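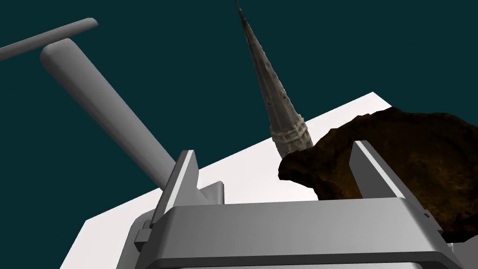 About the Zirna School of Botanical Painting

The Zirna School of Botanical Painting teaches the drawing and painting of plants from life. It was established by Khanyisile Rampersad, who remains its principal tutor, and it occupies the upper floor of the former seed merchant's premises on Pillay Street. The school offers a two-year certificate, a programme of short courses and a small number of places for independent study.

Our history

Khanyisile Rampersad trained as a horticulturist and spent 11 years in the propagation houses of a public garden before taking up watercolour. Her first classes were held in a church hall and were intended for gardeners who wished to keep a better record of what they grew. Several of those first students asked to continue beyond the ten weeks originally planned, and a second course was written for them. The certificate grew out of that second course and still follows much of its order, beginning with leaves and ending with a complete study of one plant through its seasons.

Karabo Venter joined the school as tutor in drawing and composition. Before that he worked as a printmaker, chiefly in etching, and he introduced the pen and ink module which all certificate students now take in their second term. He is also responsible for the annual exhibition.

Teaching

Students work from living material wherever possible. Plants are supplied by the school garden, by the Grerero Nursery and, in winter, from the students' own windowsills. Photographs may be used to record the colour of a flower that will not last, but finished work for assessment must be drawn from the specimen. Each student keeps a measured sketchbook, which is reviewed at the end of every term.

Classes are limited to 10 students. The certificate is taught on one full day each week during term, with home study between classes. Applicants are asked to submit four pieces of work in any dry or water-based medium, together with a short letter. Formal qualifications in art are not required, and a knowledge of botany is not assumed. An introduction to plant structure is given in the first term, and the Latin names are learned gradually.

Short courses last between one and five days. Subjects vary from year to year and have included autumn fruits, grasses and sedges, painting on vellum, and the mixing of greens. Those who have not painted before are advised to begin with the foundation course, which runs twice a year and covers paper, brushes, the flat wash and the graded wash.

The garden and the collection

The school garden lies behind the building and is planted for teaching. It holds hellebores, irises, species tulips, old roses and a long bed of umbellifers, most of them chosen for the clarity of their form. Students are welcome to draw in the garden outside class hours, although material may be cut only by a tutor.

The Kutov Collection was left to the school by a former student and consists of 319 botanical drawings and prints. It includes a large group of pencil studies of mosses, along with a number of unfinished sheets on which the stages of painting can be clearly followed. Works are brought out for certificate classes and may be seen by other visitors by appointment. Please allow two weeks when making a request. The school library, with 600 volumes on plants, gardens and the history of illustration, is open to all enrolled students and may be used for reference by former students.

Exhibitions

The annual exhibition opens in April and shows work by certificate students in both years, with a smaller selection from the short courses. Most of the work is for sale. The school retains a modest commission, which is spent on paper and framing for students who would otherwise find the cost difficult. Former students are invited to submit one piece each, and the selection is made by both tutors together with a visiting painter.

Bursaries

Up to two bursaries are awarded for each certificate intake. A bursary covers tuition fees in full and makes a contribution towards materials. Applications are considered separately from the portfolio, and the award is not made known to other students.

Visiting and enquiries

Prospective students may visit during term, between 10 in the morning and the start of afternoon classes. The studio is reached by a staircase from the street door. A ground-floor room can be made available for teaching on request, and we ask that students who need it tell us when they apply. Enquiries about courses, the collection and the bursaries should be addressed in writing to the school office.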